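The Mat and the Table: Protecting a Shared Wooden Work Surface

Group project report, Design and Materials, second year
Eirlys Edwards, Uchenna Ugwu and Olesia Stasiv
Supervisor: Marta Koval

1. Background

The tables in the shared workroom are light wood, pale and honey-coloured with plenty of grain, and were bought by somebody with faith in students. The catalogue name for the model is Riihimäki. By the time our year arrived most of them had rings, dents, pen, glue and one burn in the shape of a small iron, about which the department has asked and received no answers.

Our brief was to pick a problem in a room we used every day and try to improve it without building anything large. Uchenna wanted to do the chairs. Olesia wanted to do the draught. We settled on the tables after Eirlys leaned on one in a white shirt.

The question we agreed with our supervisor was this: does covering most of a wooden table with a mat keep the table in better condition, and will people put up with the mat? The second half was Marta Koval's addition. We thought it was there to pad out the project. It ended up taking most of our time.

2. What we wanted from a mat

We asked other people in the workroom what they disliked about the bare tables. Things slid about. Small screws rolled to the edge and went to live under the radiator. The surface was loud if you put anything down on it. Two people said they liked the wood and would be sorry to see it covered, and one of those was Marta Koval.

From this we wrote a specification. The mat had to lie flat without being taped down, be large enough to work on properly, and wipe clean with a damp cloth. It could not leave a mark of its own on the wood. It also had to look like something that belonged there, which we never managed to define, although all three of us knew when a mat failed it. A cork one failed it so thoroughly that it was sent back the same afternoon.

We decided early on not to cover the whole table. Partly this was money, but Olesia also argued that if some wood showed at the sides, people would remember there was a table under there and treat it accordingly. Eirlys thought this was optimistic. It is recorded here because Olesia asked for it to be recorded.

3. The mats

We tested 2 mats. The Praltero is smooth, black and slightly rubbery. The Venitz is dark grey with a fine texture that shows a faint diagonal pattern when the light comes from the side. Both are rectangular and both were sold as desk mats.

The Praltero arrived rolled up tightly in a tube and kept the shape of the tube in its heart. We weighted its corners with textbooks. We turned it over. We turned it over again. It lay flat while it was being watched and curled up at the corners overnight. The Venitz also arrived rolled, had one bad evening, and then lay down.

The smell of the Praltero deserves a sentence. It was like a new car in which someone has been eating liquorice. It faded over the first few days, or we did.

4. Method

4.1 Spills

We poured tea on each mat, 100 millilitres at a time, left it for as long as it takes to find a cloth in our workroom, and wiped it up. Then we lifted the mat to see whether anything had got underneath. Instant coffee and squash were tested in the same way. We also tested soup, but that was an accident and has been left out of the table of results.

4.2 Crumbs and specks

This was the part of the project that our friends found most difficult to respect. At the end of each working day we brushed whatever was lying on the mat on to a sheet of white paper, took a photograph of the sheet and counted the bits. Over the whole test we counted 638. They were mostly pencil shavings, rubber dust, crumbs, snipped ends of things and a kind of grey fluff that we could not trace to any person or jumper.

We did the same on an uncovered table next to the window as a comparison. There we had to brush with the grain, as the joins between the planks hold on to anything small. Uchenna did a great deal of this with an old toothbrush and would like it known that it was his own.

4.3 Marks on the wood

Before the mats went down, we rubbed both tables back lightly and gave them a coat of Tekanura oil, following the tin. We drew a plan of every dent and stain that was left. At the end we compared the tables with their plans. This sounds more scientific than it felt. Much of it was two people crouching with a torch and disagreeing about a shadow.

4.4 Asking people

We left a notebook beside each mat with a pen on a string. People could write what they liked. They did. A certain amount of it was about the mats.

5. What happened

Spills. The Praltero held liquid beautifully in a neat puddle, which then travelled along its curled edge and off the corner into the nearest bag. The Venitz let the tea spread out thinner and it wiped up well, although it took a second wipe to get the last of it out of the texture. Nothing came through either of them. A small amount of squash did find its way under the edge of the Venitz when Olesia poured with what Eirlys described in the log as enthusiasm.

Crumbs. The dark surfaces made everything visible. On the bare wood you can leave a fair amount of debris before anybody minds, because the grain hides it. On a black or grey mat a single crumb looks like a decision. People brushed the mats down without being asked, and some of them apologised to us for crumbs that had been there before they sat down. Even so, there were generally a few tiny specks left, and we stopped seeing this as a failure in about the same week that we stopped wanting to count them.

The Praltero collected fluff in a way the Venitz did not. We think it is the rubbery finish. Once fluff has landed on it, wiping only changes the fluff's address.

Marks. The wood under both mats came out with no new dents or stains. The strips at the sides gained a ring on one table and a line of blue biro on the other, the biro following the edge of the mat for some distance as though someone had used it as a ruler. We asked. No answers again.

There was one result we had not planned for. With the mats up, the covered wood was very slightly paler than the strips beside it. Marta Koval put this down to light, and asked why we had not thought of it, and we said we would put it under further work. It is under further work.

Noise and sliding. Both mats were quieter than bare wood. Screws still rolled on the Praltero. On the Venitz they mostly stayed where they were dropped, and the radiator has gone hungry.

6. What people said

Most of the comments in the notebooks fall into a few groups. People liked having an area that was plainly for working on, and started to keep their cups on the wood at the side, which is precisely the wrong way round from the point of view of the wood. Several people wrote that the table looked tidier with the mat even when there was just as much on it. One entry says only "grey". We have counted this as neutral.

The complaints were about edges. A sheet of paper lying half on and half off the mat is annoying to write on, and everybody found this out for themselves. Cables were also mentioned. People pushed them off the mat and left them coiled against the edge of the table, where they slid off in their own time. We had not considered cables at all in our specification and would now give them a heading.

7. Conclusions and further work

We recommend the Venitz. It lies flat, it wipes down, it keeps small parts still, and it did not seem to harm the table beyond the matter of the light. It should be lifted every 2 weeks so that the wood underneath can be wiped and allowed to catch up with its neighbours. We do not believe anyone will do this, so we have written it on a card and stuck the card to the cupboard.

The Praltero has gone to live on the floor by the door, where it curls up at people's feet.

If we did the project again we would test a lighter colour, give the side strips a tougher finish than oil, and provide somewhere for cups to go. We would weigh the crumbs. Uchenna also feels that the draught deserved a hearing after all. 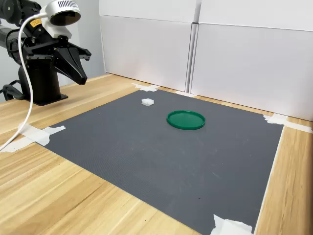
Eirlys has offered to take the toothbrush readings on the window table for another term, provided the department pays for the toothbrush. The log, the plans of the dents and both notebooks are in the box file on the shelf above the sink, and the sheet of soup results is in there too, at the back, for anyone who wants it.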